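Despina Tomić and the long way round to a good loaf

July 26, 2018

By Mirjana Bošković

I had been told to come hungry, and I am glad I listened, for within five minutes of my sitting down at Despina Tomić's kitchen table there was bread in front of me, then butter, then a dish of plum jam so dark it was nearly black, and then a second sort of bread in case I hadn't cared for the first. I had, as it happens, and I went on to care for the second one too.

Despina has been baking for other people for thirteen years, first from this kitchen and then from Lemma, the small bakery she opened in what used to be a shoe repairer's at the bottom of Cusa Street. If you live anywhere near it you will know the queue. She is a tall woman with flour in her eyebrows more often than not, and she talks with her hands, so that you have to keep your tea well back from the edge.

I asked her where it began, expecting a grandmother, and there was a grandmother, though not the kind I had in mind.

"She was a dreadful baker," Despina said, laughing. "Really dreadful. She was a wonderful cook, she could do anything at all with a pepper, but her bread was like a paving stone. My grandfather used to soak it in his soup and say nothing. So I think I grew up believing that bread was a thing you put up with, like the weather."

It was a neighbour who put her right, a retired baker from the flat downstairs who gave her a warm roll on the way to school. She was nine. She can still tell you what was in it (caraway, a little lard, a pinch of sugar) and she can still tell you that she was late that morning, having sat down on the step to eat it properly.

She didn't become a baker straight away, all the same. There were years in an office at Stirent, the haulage firm, where she looked after the delivery schedules and was, by her own account, perfectly content. "People want me to say I was miserable," she said. "They like it when you run away from something. But I liked Stirent! I liked the people, I liked the lorries going out in the morning. I still have lunch with two of the girls from accounts. I just used to bake at the weekend, and then I used to bake on weeknights, and then one winter I was getting up at four to bake before work, and my husband said, Despina, you have two jobs and only one of them pays."

The paying came slowly. She sold her first loaves to the people on her own stairs, then to a café, and then, one November, to anybody who would stop at a trestle table outside the library. The weather was filthy. She took 200 loaves over the course of that month and brought three home, and those three, she told me with some pride, were only left over on account of a burst pipe that closed the road.

I wanted to know about the Gumska loaf, which is the one everybody asks for, and here she got up and fetched one so that we could look at it while we talked. It is a round, low, heavy thing with a split across the top and a crust that crackles when you press it. The name comes from the village where her husband's people farmed, and the flour is part rye, part wheat, with a ladleful of cooked buckwheat stirred in near the end.

"I made it wrong for such a long time," she said. "I had the taste from my mother-in-law, but she never wrote anything down, and when I asked her how much water she would say, enough. Enough! So I kept a notebook. Every time I tried it I wrote the number at the top of the page, and what the dough felt like, and what I'd been cross about that day, for I do think that comes into it. The one we sell now is number 197."

She showed me the notebook, or rather notebooks, for there are several, all swollen with damp and stuck together in places with old dough. Number 46 says only "No." Number 112 says "nearly, but sour, and I have quarrelled with the plumber." I could have read them all afternoon.

What surprised me was how little she minds giving the recipe away. She runs an evening class for beginners, with everyone crowded round the one long bench, and she sends them home with a jar of her own starter and a photocopied sheet.

"What would I keep it for?" she said. "If you bake it at home you'll know how long it takes, and then you'll be happy to pay me for it the next week. And if you bake it better than I do, well, come and show me. One lady did. Hers had a better crust than mine. She puts a tray of gravel in the bottom of the oven and pours boiling water on it, and I do that now as well." 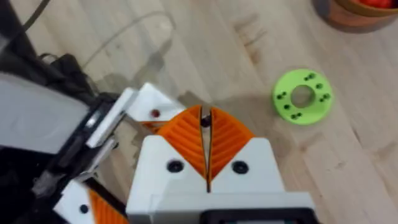 The commonest trouble her beginners have, she went on, is impatience, and she includes herself in that. A cold kitchen will double the time a dough needs, and people look at the clock and lose heart. Her advice is to put the bowl somewhere out of sight and go and do something else entirely. She recommends ironing. Failing that, a long telephone call to a relation.

"And buy a scraper," she added. "A cheap one. Everybody buys the beautiful basket first, and the special knife, and they're standing there with their fingers all glued together and nothing to get the dough off the table with."

We talked for a while about money, as one does. Flour has gone up, the rent on Cusa Street has gone up, and she has had offers to open a second shop. She has said no so far. She likes to know who is eating the bread, and she likes to be in bed by eight – her one luxury, she calls it, though I'm not sure that anyone who gets up at half past two can be accused of luxury. Her son has started helping on the early shift, and has opinions about the shaping of rolls which she is doing her best to hear out.

By then the light had gone round to the other side of the house and I had eaten far more than was decent. She wrapped the rest of the Gumska in a tea towel for me and told me to leave it until the morning, when the rye would have settled and it would slice cleanly. I managed until I got to the bus stop.

Lemma is open from seven until the bread is gone. The beginners' classes start again in the autumn, and you can put your name down at the counter.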